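Prarkville Learning Group
Minutes of the August collection meeting

Start: 9:30 a.m., upstairs meeting room
Attending: collection lead, both station operators, annotation, training, hardware, and Fliker (by phone for items 1 to 4)
Minutes: annotation

1. Minutes of the last meeting

Accepted with one correction. Under item 5 the notes said that the bin sorting task was dropped. It was put on hold. Training may want it back after the cloth work is finished.

2. Episode count

The set now holds 3,085 accepted episodes across all tasks. The cloth tasks are still the thinnest part of it, and the training side asked again that new hours go there first. Operators said the cloth episodes take longer to reset than anything else on the list, so the weekly number will look lower even when the station is busy the whole shift. Agreed that the weekly report will show station hours next to the episode count.

Fliker asked whether rejected episodes are being kept. They are, in a separate folder, with the reason code. Training does not use them at present but would like them left where they are.

3. Failed grasps

Long discussion. The current rule says an episode with more than one missed grasp is rejected. Training would like to see more recoveries - a miss, a second try, then a normal finish - and said the model gets stuck when a first grasp fails because it has hardly seen one fail. Operators pointed out that they have been told for months to avoid misses and that some of the older episodes were stopped early for that reason.

Decided: up to 3 missed grasps are allowed in one episode if the task is then completed without a hand entering the workspace. Operators are not to miss on purpose. Annotation will add a "recovery" tag and mark the point where the second try begins. The old rejects with reason code "grasp" will be looked at again, starting with the most recent.

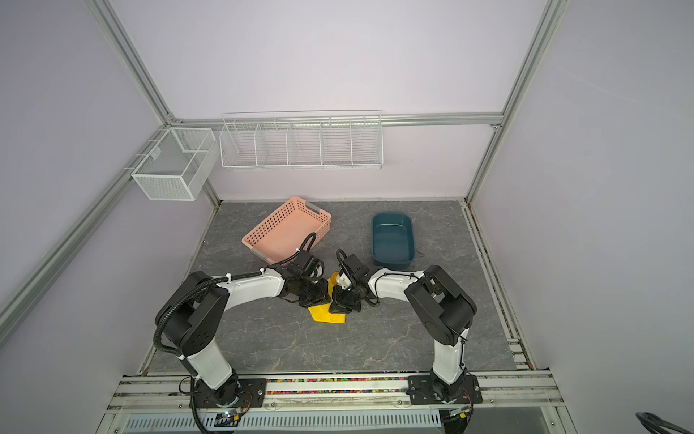 4. Two-arm cloth task

The instruction text for this task has to be rewritten before the next block. As it stands it reads "pick up the cloth and put it away," and operators have been reading "away" in different ways. Training wants the target named every time. With a pink basket and a dark teal tub both standing behind the arms, a sentence that does not say which one is no use as a label. Agreed wording is "put the yellow cloth in the pink basket" or "put the yellow cloth in the teal tub," chosen by the prompt screen and not by the operator.

Start state was discussed next. The cloth should begin crumpled, and in a different way each time. Operators tend to drop it from the same height over the same spot, and it lands much alike. From now on the prompt screen will give one of several drop areas. Flat and half-folded starts will be a separate task with its own name, so that the two can be weighted separately in training.

Both arms must take part. Annotation has found episodes where one arm did everything and the other stayed parked. These are not wrong, but they belong under the single-arm task and will be moved there. Where both grippers work close together over the cloth, operators are asked to slow down. The joint limits do not stop one gripper from touching the other.

Target for the block is 300 accepted episodes, split evenly between the two containers. Fliker left the call after this item.

5. Container positions

Coetzee's notes from the last evaluation were read out. The trained policy did well when the containers stood where they usually stand and poorly when they were shifted or turned. Operators will move both containers between episodes, including turning them at an angle. Swapping left and right is fine. The rack and the hanging basket on the walls stay where they are for this block.

It was asked whether to bring in containers of other colors. Not yet. Training would first like to see what the position changes do.

6. Hardware

Cable slack on the wrists was raised by one operator. The loops are long enough for the full reach but can swing into the view of the wrist camera when the arm turns quickly. Hardware will try a shorter loop on one arm first and report back.

The front rail and side rail need cleaning out. Small bits from earlier tasks have collected in the grooves. To be done before the block starts, then at the end of each shift.

Spare gripper fingers are on order from Steltimau. No delivery date yet.

7. Annotation backlog

There are 70 episodes waiting for a second check, mostly from the container task. Annotation expects to clear them before the new block begins, provided the new tag does not change the form again. Training confirmed no other changes are planned.

8. Actions

Training: send final instruction wording to the prompt screen maintainer.
Annotation: add recovery tag, move one-arm episodes, reopen rejects with code "grasp."
Operators: trial run of the drop areas, one hour, not counted toward the block.
Hardware: clean rails, shorten one wrist loop, ask Steltimau for a date.
Collection lead: add station hours to the weekly report.

9. Other business

The operators asked for a second chair at the station. Approved.

Next meeting same time, same room, after the first half of the block is in. Closed at 10:50 a.m.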